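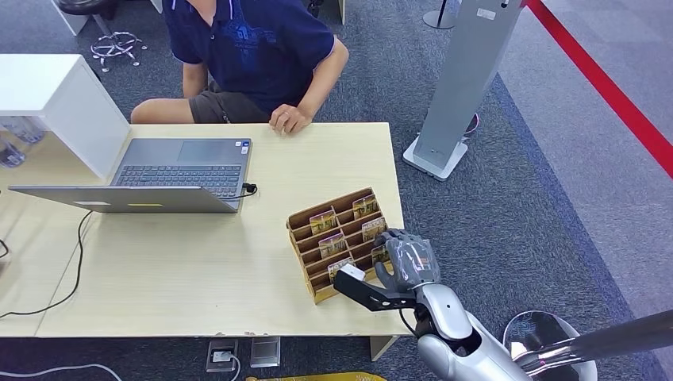

首页 > 项目办公室 > 会议纪要 > 设备采购

Takside展厅自动化设备采购讨论会纪要

时间:2021年4月2日
出席:展厅运营组、设备组、财务组
缺席:法务组(书面意见另附)

一、上次纪要
无修改,通过。

二、卡片分拣工位
设备组汇报,卡片插槽工位需要机械臂能夹住薄卡片,对准窄槽放入。现用的纸板卡片架继续使用,暂不开模做塑料件。纸架备件本年度采购200个,走日常耗材,不占设备预算。

三、机械手报价
收到两家报价。Skedport报整机租赁,每月3,000元,含上门维护,最短租期六个月。Bondarchuk只卖不租,交货期13周,手指和腕部备件单独计价。财务组要求Bondarchuk补一份备件价目表,没有价目表不进入比价。运营组倾向先租,到12月再决定是否购买。
决定:先按租赁方案编制预算,Bondarchuk的报价保留。

四、场地与布线
工位用地面胶带划定,胶带磨损处由运营组更换。地插旁的线缆加盖线槽,费用454元,已同意。隔离带沿用现有的。 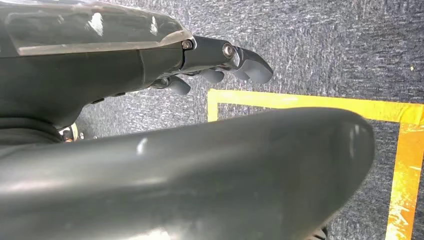

财务组提出,手指属于易损件,应当单列一行,不要并入维护费,否则年底对不上账。设备组同意,下一稿预算表照此修改。

五、软件
Zeseck调度软件的许可证按工位收费。目前只申请一个工位,第二个工位待租赁合同签订后再议。

六、待办
设备组:向Bondarchuk索取备件价目表;向Skedport确认租期内换手指是否收费。
财务组:修改预算表第二稿。
运营组:胶带、线槽。
法务组:审阅租赁合同中的损坏赔偿条款。

下次会议时间另行通知。

最后更新:纪要定稿当日

评论

设备组-2:第三项的上门维护,合同里写的是工作日响应,周末展厅开放时怎么办?建议补进待办。

路过:200个纸架是全年的量还是半年的?去年领料单上没写清楚。

运营值班:全年的。线槽请买带坡的那种,推车要过。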